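Sep 6, 2020

# Stage times should be published in full or not used at all

The rules of most national rally championships allow the clerk of the course to award a notional time when a stage is stopped. The competitor who was held up receives a figure. The figure goes into the overall classification and is treated from then on like any other time. My objection is to how the figure is arrived at and to how little of the working is shown.

Take the Lositz Rally last November. Stage eight was stopped after Knut Bauerfeind's car blocked the road at a bridge. Two crews behind him were sent back to the start of the road section and given notional times. Kohei Ishida was given the same time as the crew that had run directly in front of Bauerfeind. Ute Ostermann was given a time based on her average gap to the leader over the earlier stages. Both methods are permitted. They give different answers, and on that day the difference was larger than the final margin between the two drivers.

I don't claim that Ishida was favoured. On the evidence released it is impossible to say, and that is the complaint. The bulletin gave two times and one sentence of explanation, which referred to "available data". It did not say which stages were included in Ostermann's average, or whether the stage she ran with a puncture was among them. If it was, her notional time was too slow through no fault of the stoppage.

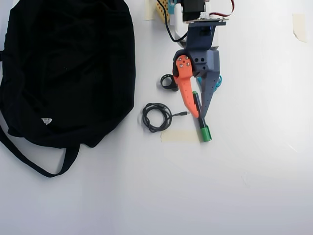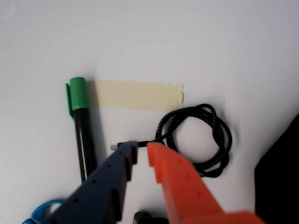
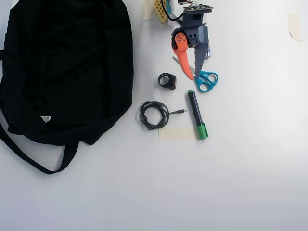 *Reading time: 2 minutes*

The usual defence is that stewards need freedom to judge each case. I accept part of this. A crew running second on the road on loose gravel can't be compared directly with one running tenth, and a fixed formula would take no account of the line being swept clean. Tharun Reddy, who has set times for several gravel events, put the case to me in a long letter. His view is that any formula will fail on the first wet stage, and that an experienced official with the split times in front of him will get closer.

He may be right about the accuracy. It doesn't follow that the working should stay in a drawer. Every car at Lositz carried a Numside tracking unit, which records position at fixed points along the stage. Ishida and Ostermann had both passed the first split before the red flag was shown. Those splits exist. They would show the pace of each crew up to the stoppage, and a reader could compare that pace with the time awarded.

I would ask for the following in the regulations:

- The bulletin names the method used for each crew.
- It lists the stages and splits that went into the figure, and any left out, with the reason.
- Where two crews are treated differently on one stage, the stewards state why.
- The period for protest starts when this bulletin is posted, and not when the provisional result appears.

The last point matters more than it seems. At Lositz the provisional result was posted first. Fouad Majali, who manages the Traromico team, had already paid the protest fee of 500 euros before he knew what he was protesting against. The bulletin came later and the protest was then ruled out of order, as it cited the wrong article. The fee was kept.

There is a cost to all this. Small events run with few officials, and a stopped stage is when they are busiest. I would therefore apply the rule only to the national championship rounds and leave club events as they are. The championship rounds already employ a results firm, Stüber in the case of Lositz, and the splits are on its server before the crews reach service.

The draft regulations for next season keep the present wording. Comments are open to licence holders until the end of November, and I have sent mine in with the Lositz bulletin attached.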